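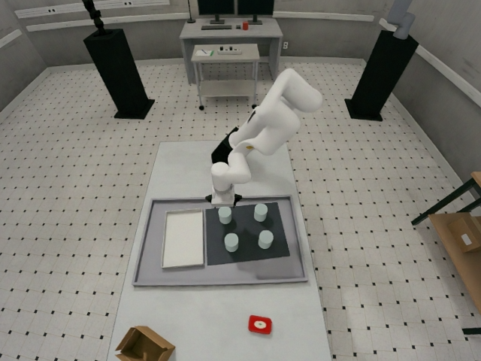 Section 4. Table Clearing Task: Setup and Limits of Use

The Pledby arm can be set to practice one simple household chore at a time. It is not a replacement for a person who cleans or tidies. In the Devthorpe trials, the arm finished 31 of 101 clearing runs without help. Plan to stay with the machine during every run.

4.1 Preparing the table

1. Place the large tray flat on the table, within reach of the arm.
2. Set the small rectangular dish inside the tray, on the left. The dish must be empty.
3. Lay the dark mat to the right of the dish.
4. Stand four cylinders upright on the mat, two by two. Leave open space between the left pair and the right pair.
5. Open the Rizk control program and select task 3332. 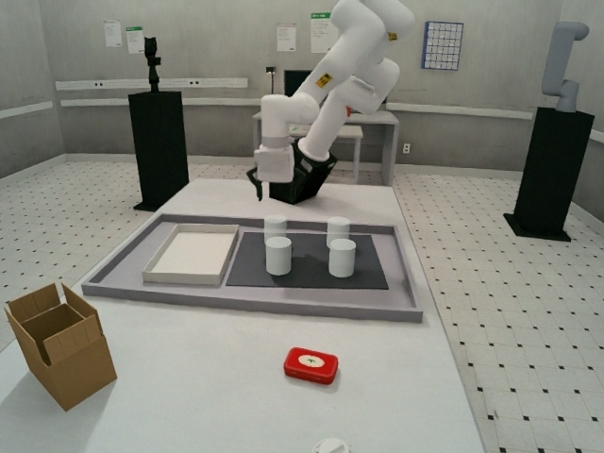 Figure 4-2. Cylinders on the mat, dish empty, gripper holding nothing.

Note: Other items may remain on the table outside the tray. The program does not sort them, fold them or put them away.

4.2 Starting a run

6. Stand clear of the arm and press Start.
7. Allow up to 20 minutes. A person can do the same work in well under one.
8. If a cylinder falls over, press Stop before reaching in.

CAUTION: Do not use glassware, hot liquids or knives in this task. Do not leave the arm running in a room with children or pets.

Lakuvow Product Support | Contact us | © Lakuvow. All rights reserved. | Back to top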